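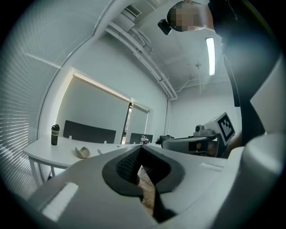 The small meeting room, blinds on the left, roller shades at the back, bottle on the table.

Archives > Ulline Tenants > Building and Rooms > Thread view
Filed under: shared rooms, window stuff, lost property
14 replies | 3 shares

Subject: Re: [ulline-tenants] Small meeting room: shades, chairs, whose bottle

On Tuesday Sânziana Filip wrote:

> Hi everybody,
>
> A few things about the small meeting room on the second floor.
>
> 1. The shades. I have had complaints that it's too bright in there and
> complaints that it's like sitting in a shoebox, in two cases from the
> same person. Donati has quoted $781 to service what we have (the slat
> blinds on the side window and both roller shades) or $1,044 to take the
> roller shades out and put in new ones with a lighter fabric. The quote
> is good for 28 days. I'd like to hear from people who use the room
> before I pick one.
>
> 2. The table. Please clear it when you leave. I don't mean wipe it down
> with a lemon. I mean take your things with you.
>
> 3. Chairs. They keep walking off to other rooms. Then they come back
> with friends. Please return what you borrow and only what you borrow.
>
> 4. Bookings. If you book through Zudness and don't show up, please
> release the slot. Last month the room was booked solid on the calendar
> and I ate my lunch in it three times.
>
> If you have opinions, please reply to the list and not to me in the
> stairwell.
>
> Sânziana

Replying to the list as instructed, although I did consider the stairwell.

I probably use that room more than anyone on our side of the floor. My own office shares a wall with the man who does phone sales, and he is very good at his job. So I've spent a lot of February at the long white table and I have views on all four items. Get a coffee.

On 1. I'd vote for the service and keep the $263 difference in the building fund, where it can be spent on the front door. The beige shades are perfectly decent shades. I won't claim anybody has ever walked in and remarked on them, but that's about the best you can hope for from a shade. What's wrong is the chain on the wide one. It slips. You pull it to go up and it goes up a hand's width, thinks about it, and comes back down to where it started. So people leave it down. I have left it down. Everyone after me has left it down. That's the shoebox complaint explained, and new fabric won't help if we all keep it lowered out of fear.

The narrow shade works fine, but it's the one people forget exists, so it tends to stay wherever the last brave person put it. Usually down.

The brightness complaint is a separate matter and I think it's about the gap. If you've sat facing the back wall you'll know it. Both shades can be all the way down, and you still get a sliver of daylight between them where the window frame is. In the middle of the afternoon that sliver finds one person at the table and stays with them. I've been that person. I once gave an entire budget update with one eye closed and was later asked by a client if I was feeling all right. Could Donati be asked whether a wider roller would cover it, or some kind of strip down the side? If that's part of the $1,044 then I take back the paragraph above and will vote the other way without embarrassment.

The slat blinds on the side window I would leave alone entirely. They're the only part of the system that does what you ask. Tilt them and the light changes. Please can we all agree on the following, though: you tilt them with the rod. You don't make a peephole with two fingers to see if your ride is here. That's how slats get bent, and the ones at head height in the big room look like someone has been in a fight with them. The small room has been spared so far and I'd like it to die of old age.

Also they go right down to floor level, so they collect whatever the floor has to offer. I ran a damp sock over the bottom few last week (clean sock, hand inside, one slat at a time, top side then underside) and what came off could have been knitted. It took me most of a conference call. I'm happy to do it again if somebody else does the upper half, as I'm not tall and I don't trust those chairs to stand on.

On 2. I looked in on my way past to see how the table was doing after Sânziana's message. One black tumbler with a dark cap, standing near the window-blind end. It has a small pale band of a label around the middle, so perhaps the owner can describe what it says and prove the claim, like with a wallet. One crumpled cream-colored item, sort of rounded and a bit shiny, close to the front edge. I didn't handle it. I have two theories, and the nicer one is packaging. And lying next to it, something small and thin that I took for a pen.

I'd like to propose a rule about pens, which is that a pen left in a shared room belongs to the room. We've needed one in there for years. Every meeting in this building starts with four adults patting their jackets. If it's a pen, leave it. If it's a stylus belonging to something expensive, come and get it, and be quick.

The crumpled thing I feel less generous about. There's a trash can in the hallway, eleven steps from the door if you have my legs. Whoever it belongs to, you have until the weekend, after which I'm going to put on a rubber glove and deal with it, and I'll be telling people about it.

As for the bottle, can we have a shelf? I know the lost property box downstairs exists. I've seen inside it. It contains a bicycle light, a child's mitten and a lasagna dish, and putting a drinking vessel in with those seems hard on the vessel. A shelf by the coat hooks would do it. Things sit there at eye level, the owner walks past daily and is slowly shamed. I have a spare bracket shelf from my last place in Stakirport that I'd donate. White, takes four screws, I still have three of them.

On 3. The dark gray chairs on the far side of the table are correct and should stay. I say this with some feeling, having helped carry one home from the print studio, where it was being used as a place to keep a coat. They're comfortable enough for an hour, and I've come to believe that's a good feature in a meeting chair. After an hour people begin to agree with each other.

The trouble with borrowing is that the chairs in this building all look related without being the same. You take a gray one, you bring back a gray one, you feel fine about yourself, and now the room has one that sits lower than the others and whoever gets it spends the meeting looking like they've been sent to the principal. Could we put a dot of tape on the underside? One color per room. I have blue. I realize this is how it starts and that in a year we'll all be labeling our yogurt.

And please push them in. The table legs are thin white metal things and I suspect they'd lose an argument with a chair shoved at them sideways. Same goes for dragging the table itself. The floor is nice warm brown wood and it's one of the things that made me sign the lease, so lift, please, with a person at each end. The table is long but it isn't heavy. I've moved it with my sister, who complained the whole time, but she also complains about groceries.

On 4. Guilty once, and I apologize. I had a standing Zudness booking for a call that was canceled before Christmas, and the booking carried on without me, every week, like a dog waiting at a train station. I've deleted it now. For anyone who can't find how: open the booking, ignore the big button, scroll all the way down past the part about catering we don't have, and pick "end series." If you pick "end" it only cancels the one. I learned that twice.

Maybe the fair thing is fifteen minutes' grace. If there's no one in there a quarter past, the room goes to whoever's standing outside it with a laptop and a sad face. I won't pretend I have no interest in the outcome.

So, for the tally:

- service at $781, unless the dearer quote fixes the gap, in which case the dearer quote
- leave the slat blinds, keep fingers out of them
- shelf for strays (mine, if someone has a screw)
- blue tape under the chairs
- fifteen minutes on bookings

One last question for Sânziana. When Donati comes, can they do it on a morning? Afternoons are when everyone wants the room, and if the shades are off the wall at three o'clock, the person opposite that window will need more than one eye closed.

And if the lasagna dish is anybody's, I'd quite like to borrow it.

Best from the second floor, wrong side of the phone sales

--
You are receiving this because you are a member of ulline-tenants.
Tags: blinds, roller shades, chairs, bookings, lasagna dish
Comments (14)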